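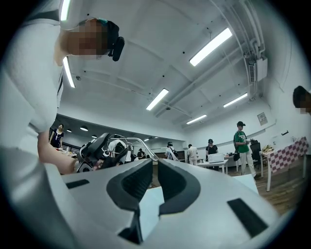 About the Rosten Practice Rooms

Reading time: 3 minutes

The Rosten Practice Rooms are a training school for everyday handwork. Our students learn to pick up, hold, pass, fasten and put away the ordinary articles found in any home or small workshop. Instruction is given in one large shared room, at tables, in sessions that run throughout the year.

The school was established by Flella, a household training company, and moved to its present address on Mornell Street in July of its second year. It is governed under a written charter, which states that all instruction shall be practical and that every student shall have a place at a table for the full length of each session.

The Room

Our main room has white walls and a high ceiling with fluorescent lighting. Several tables are in use at one time, so that different exercises may go on side by side. The school has 24 student places per session. Students work standing for most exercises, and office chairs are kept in the room for those who wish to sit between tasks.

Each table is dressed with a cloth before work begins. A small article is easier to find on a covered surface, and a dropped one makes less noise. Cloths are laundered on a fixed schedule and returned to the linen shelf by the closing staff.

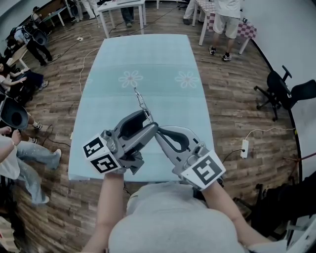
Page last changed: Sunday, January 12, 2025

A short metal chain is among the plainest articles we use, and one of the more demanding. It has no fixed shape, and it follows whichever end is moved first. Students in the introductory course practice lifting a chain from the cloth, holding it at two points, and laying it down again in a straight line. The pale blue cloth with its flower pattern is one of several in regular use. Another table may carry a pink-and-white checkered cloth for a separate exercise.

The Course of Study

The introductory course consists of 10 sessions. It begins with firm objects and proceeds to cords, chains and folded fabric. The intermediate course adds 11 sessions on sorting, packing and setting a table in order. Students may repeat any session without a further fee, provided that a place is open.

Our practice collection holds 288 articles, each entered in the Baloch register. The register is named for the storage system in which the collection was first kept. It gives every article a shelf, a tray and a condition note. Articles that show wear are kept in use as long as they are safe to handle, as worn things are what most people have at home.

Conduct in the Room

Students are asked to arrive with sleeves that leave the forearms free and to wear closed shoes. Bags and coats are left in the entry. Food and drink are not permitted at the tables. At the end of each session, every article is returned to its tray, the cloth is shaken out and folded, and the floor beneath the table is checked for small parts.

Visits and Enrollment

Prospective students and representatives of other schools may visit during any scheduled session by arrangement with the office. Visitors are requested to remain clear of the tables while work is under way. Enrollment forms are available at the front desk and should be returned there before the first session of the course.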